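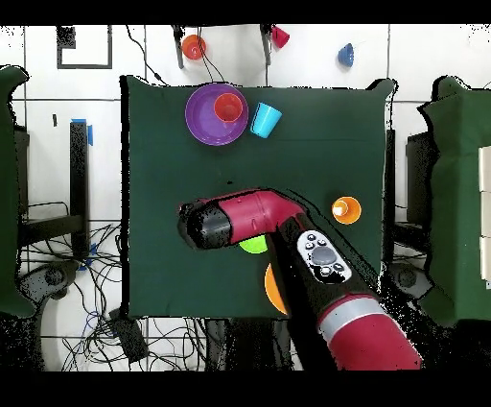

Cups and plates on the work table at the Tasico collection site, with the arm over the cloth.

The Case for Keeping the Untidy Examples

Institutions that gather examples for learning systems tend to report one number, and it is nearly always a total. Our own program at Tasico is no exception. Last season's report gave 2,964 recorded attempts at placing cups on plates, and readers took that figure as the measure of the work. I would argue that it tells them very little.

A more useful figure appeared in an appendix. Of those attempts, 392 began with at least one cup lying on its side. The rest began with every cup upright and within easy reach. A system trained on such a collection will learn a great deal about upright cups. It will learn much less about the tables that people keep in their homes, where cups tip over, plates overlap and things end up on the floor.

The imbalance had an ordinary cause. Operators are asked to meet a daily quota, and a tidy table is faster to work from. At our Ekero site, the written procedure told staff to reset the table fully between attempts. Each reset was sensible taken alone – and the sum of them was a collection in which the same few arrangements came back again and again.

The same procedure covered failed attempts. A dropped cup was to be marked and removed from the set before delivery. The Lumbao site followed a different rule and kept its failures, 232 of them, together with whatever the operator did next. Those recordings show a person at the controls reaching again, changing the angle, or giving up on one cup and turning to another. I consider them the most valuable part of the whole collection, and they came close to being deleted.

There is a fair objection. Untidy examples cost more to label, and some are simply bad. An operator who is tired or new to the equipment will produce motions that no system should copy. Review is necessary, and review takes hours that a small program may not have. I accept this. The answer is to pay for the review and to lower the quota to match.

The Flaston guidelines, now being revised, set out 9 conditions for accepting a recording. Only one of them concerns the starting arrangement of objects, and it asks that the arrangement be "orderly." That word should be struck. In its place the guidelines should require sites to state how the objects were placed, who decided on the placement, and how often it was changed.

Funding bodies, for their part, should ask for that statement before they ask for the total.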